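Visita a la planta de corte y pulido de Plestel

La visita se hizo en enero, en el turno de mañana, con entrada a las 7:40 por el acceso de camiones. Plestel transforma piedra natural en tabla de 20 mm para encimera y revestimiento interior. No tiene cantera propia: compra bloque a terceros, sobre todo a Bridommont, y vende casi todo a marmolistas. Nos recibió Gunnel Lunde, responsable de proceso.

Parque de bloques

Los bloques se almacenan al aire libre, sobre traviesas, con la cara de referencia hacia el pasillo. Cada uno lleva pintado el número de lote y una flecha con el sentido del lecho. En el momento de la visita el inventario era de 156 bloques. El puente grúa los pasa al carro del telar de uno en uno. Antes de entrar se mojan con manguera, porque la fisura fina se lee mejor mientras seca la superficie.

Aserrado

El telar multihilo trabaja con 53 hilos diamantados. La velocidad de bajada se ajusta por material y se corrige a mano durante la primera media hora. En los mármoles oscuros muy veteados se baja más despacio, ya que la vena de calcita y la matriz no ofrecen la misma resistencia y el hilo tiende a desviarse. Lunde mostró dos tablas rechazadas por este motivo, con una diferencia de espesor apreciable al tacto en una esquina.

El agua de corte va a un decantador vertical y vuelve al circuito. El lodo sale de filtro prensa en tortas y se retira en contenedor. No se nos facilitaron datos de humedad residual.

Resinado

Las tablas con red de vetas abierta pasan por horno de secado, malla de fibra de vidrio en el reverso y resina epoxi en la cara vista. La planta usa un producto de Dissanayake desde el cambio de línea. El operario reparte la resina con espátula dentada y la tabla sube a la torre de curado.
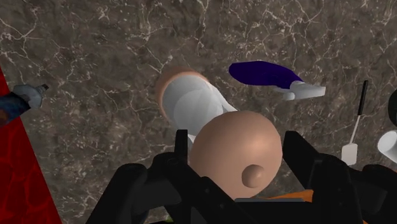
El pulido se hace en línea continua, con abrasivos de grano decreciente hasta 3.000. El control de brillo se toma en cinco puntos por tabla. En material marrón o negro el reflejo delata cualquier resto de resina, y es habitual una segunda pasada por los cabezales finales.

Clasificación y almacén

Las tablas se fotografían, se miden y se agrupan por bloque para conservar la continuidad del dibujo. El programa de inventario es de Lindbridge y permite al cliente reservar tablas consecutivas. La clasificación por tono sigue siendo visual, bajo luz fija, y depende bastante de quien esté en el puesto.

Quedó sin ver el taller de elaborados, parado por cambio de disco en la cortadora de puente. La salida fue a las 11:15.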